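星期二的裤子

弗莱纳赫的房子八月底要交还给房东。安农提前一个晚上到，第二天早上六点就醒了，把行李箱打开放在椅子上，开始收拾格蕾特的衣服。
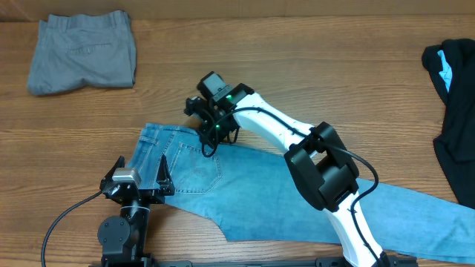
格蕾特坐在窗边喝咖啡，腿上盖着毯子。她说灰裤子不用带，斯凯杜姆那边没有人穿这种裤子。

“那边也有要穿正经裤子的时候。”安农说。

“什么时候？”

安农没有回答。她把灰裤子后面口袋的小扣子摸了一下，是扣好的。这条裤子格蕾特丈夫的葬礼上穿过，后来去银行签字时也穿过。她们两个人都记得。

牛仔裤摊在木桌上，浅蓝色，洗了很多年。安农问这条要不要。

“那条是英格丽德的。”格蕾特说，“她在这里住的那个夏天留下的。”

“英格丽德搬走多久了？”

“十七年。”

安农把裤腿拉直，又用手掌压了压。布料上的褶子压下去，手一松又起来一点。她想，十七年了，英格丽德大概已经穿不下了，也大概早忘了有这么一条裤子。不过这话她没有说。

“她走之前打过一个电话，说秋天来取。”格蕾特说，“我就放在柜子里了。后来每次换季都拿出来洗一遍。”

“你没有给她寄过去？”

“没有地址。只知道在弗伦贝格，在一家面包店楼上。”

楼下有人按喇叭。是赖纳·格鲁贝，开了里格尔公司的小货车来搬柜子。他上楼，站在门口擦鞋，说车上还有空，问有没有别的东西要一起走。搬到斯凯杜姆是二百四十欧元，多两个箱子不加钱。

“你路过弗伦贝格吗？”格蕾特问。

赖纳想了想，说绕一下也行，多走十四公里。

“那里的面包店，你知道几家？”

“一家。”赖纳说，“施韦特费格家的。卡罗拉在管，她母亲已经不做了。”

格蕾特把杯子放在窗台上，让安农把牛仔裤递给她。她自己在膝盖上叠，先对折，再从裤脚往上折，叠得很慢，中间拆开重来了一次。安农站着等，没有伸手帮忙。叠好以后，格蕾特要了一个纸袋，又要了一支笔，在袋子上写了英格丽德·蒙托亚的名字，下面写了自己在斯凯杜姆的新地址。

“要是卡罗拉也不知道她去哪儿了呢？”赖纳问。

“那就放在她那里。”格蕾特说，“她家楼上总有柜子。”

赖纳把纸袋夹在胳膊下面，先拿下去放到副驾驶座上，再回来搬柜子。柜子比他说的重，安农在后面托着，在楼梯拐角停了两次。

回到屋里，格蕾特还坐在原来的地方。安农拿起灰裤子，看了看她。

“带上吧。”格蕾特说，“放在最下面。”

安农把它放进箱子，接着去叠那件黑的。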